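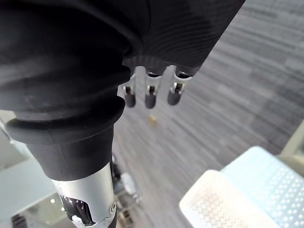

The robotics club at Drukbridge meets straight after tea, in a carpeted room that smells faintly of toast, and I'd gone along meaning to stay for an hour (I stayed for nearly 15 biscuits, too). The Bralline project is their pride and joy, and there's a lot of fond talk about fingers, the three with rounded black tips especially.

Search this site Go

The big job before December is laundry, and everyone has a view on it.

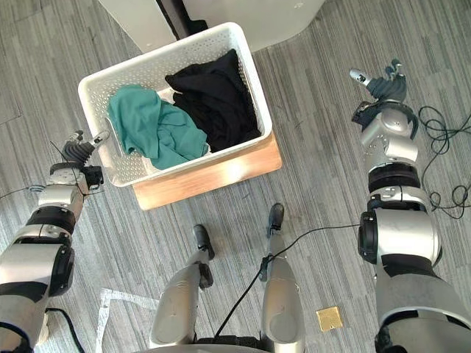

Why is laundry so hard for a robot? Cloth never lands the same way twice, so every grab has to be worked out afresh.

The members take turns at the code, grumbling happily, and then they all go back to arguing about sleeves.

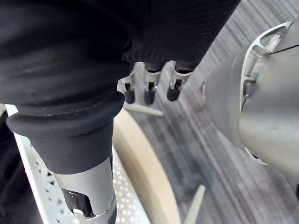

They'll argue until the lights go off, I suspect, and be back for more next time.

434 shares 2 comments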